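Dub or sub for Mestness? (mild cast spoilers)

polach_fan
Okay, so I finally finished Mestness over the weekend, both routes, and I have to gush for a minute. The English voice for the lighthouse keeper is Hortensia Usuga, and as far as I can tell it's her first lead in a game. She was in Hindader as the ferry clerk, two scenes and gone, and I remember thinking even then that I wanted more of her! The storm chapter had me sitting there with the controller in my lap – I didn't want to press anything and cut her off.

grumblecake
Glad you liked it, but I have to disagree a little. She's lovely in the quiet scenes. In the fights she has maybe three barks, and after an evening of grinding I had heard "mind the rail!" so often I switched to the original audio and stayed there. I don't blame her for that, I blame whoever planned the sessions.

polach_fan
Fair about the barks. There's a slider for those under Sound, though, and I had mine down low, so maybe I got the best of it.

tidewater_lou
Hello both! I read the credits all the way through (I always do, my kids groan) and she's listed for the innkeeper's mother as well. I went back to check and I would never have guessed. Does anyone know how many lines she recorded altogether?

grumblecake
The booklet says 848 for the keeper. Doesn't mention the mother.

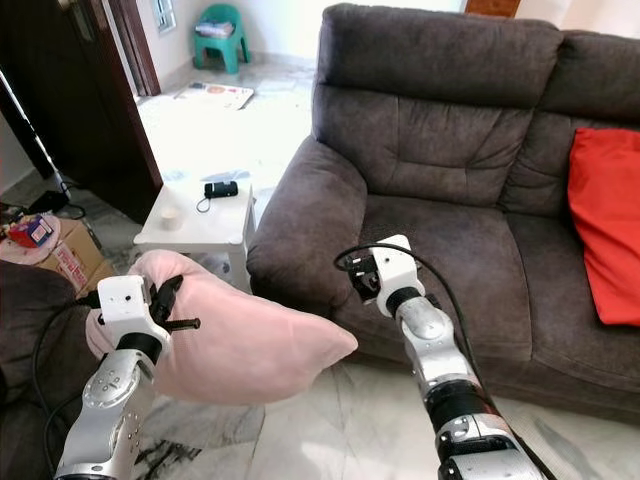

polach_fan
And that's without the shouting, I'd bet, because Cusi had roughly 1000 for its lead and they counted every grunt. Cusi is a much longer game too, so 848 is a generous amount of talking for something you can finish in a few nights.

grumblecake
Cusi also had a better director, if you ask me. I'll try the dub again with the slider down, but I'm not promising anything.

tidewater_lou
Please do, and start from the storm chapter if you kept a save! I'm going for 100 percent this time, so I'll listen for the mother again at the inn.

Contact the moderators | Copyright 2025 | Back to top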